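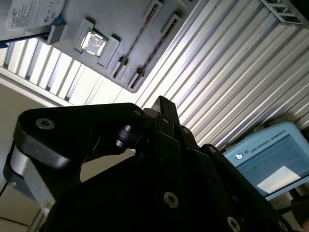
Most of the trouble I've had when rebuilding a desktop PC came from where I put the parts down. A processor left on a bare bench slides. A drive left on top of a case gets knocked. A fixture panel with a spot for each part fixes most of this, and the layout I like best is a plain one: the hard disk in one corner with its label facing up, the processor in a square holder of its own near the middle, and two long parallel slots further over, much like the memory sockets on a motherboard. The raised blocks between them keep my fingers honest. I reach for the part, I get the part.

I wrote up my own order of work in October for the Nurmi notes and have changed it a little after doing more of these. Current version:

Tower on its side, side panel off. Power cord out before that, obviously. I hold the power button in for 30 seconds and then leave the supply alone.

Drive first. It is the heaviest loose part and has two cables on it. SATA connectors with a latch need the latch pressed fully before pulling. I have broken one at Urkedar by being impatient, and a replacement cable is cheap, but the socket on the drive is a different matter.

Expansion cards next. Screw at the bracket, then the retention clip at the far end of the slot, then straight up. A card should stand on its edge in a slot or lie in an antistatic bag. I don't stack them.

Memory after the cards. Open the latches and lift evenly. If one end comes up first, push it back down and start again.

Processor last. On boards with the pins in the socket, the lever comes up, the retention frame swings open, and the chip is lifted by its edges. From then on the socket is the most delicate thing in the case. I keep the plastic socket covers in a drawer (14 of them now, from three different generations, and two don't fit anything I own).

Going back in, the order is reversed, with one change - I leave the drive until the cables are routed. It's easier to see where a cable wants to go with the bay empty.

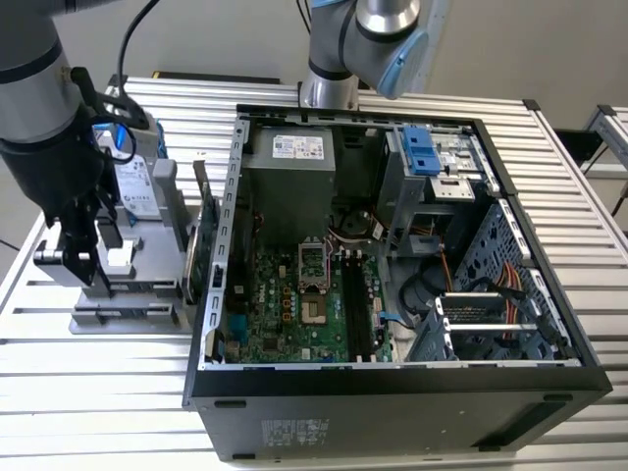 Kauko Pitkänen wrote back that he pulls the memory before the cards, as a long graphics card flexes when you tug it and he'd like the modules safely out by then. He also thinks the processor should stay in its socket unless the board itself is being swapped. I agree on the second point for home machines. On the first I've tried both, and on a small board the card covers the memory latches at one end, so it has to go first whether I like it or not. On a full-size board his order is fine.

For screws I use a Tinow tray with a magnetic base, drive screws and case screws in separate wells. They have different threads and the wrong one will start in the hole before it binds.

Next job is relabeling the drive shelf.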